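Sorting out the plugs

I spent Wednesday evening going through the box of adapters and cords. It had been sitting under the stairs since the move, and Soudabeh needed one for her trip. There were 19 adapters in it. I kept four.

Most of the cords were for phones we no longer own. I put those in a bag for Mumis, the repair place, which takes them for parts. The power strips I kept, apart from one with a cracked switch.

The white strip with two-pin and three-pin sockets is the one I use most – old plugs and new ones both fit.

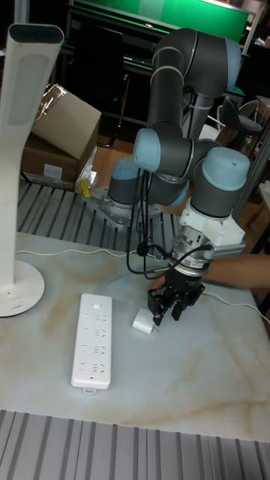 The adapters now live in a shoebox with a label on it. Next is the drawer of light bulbs, and I'm not looking forward to that one.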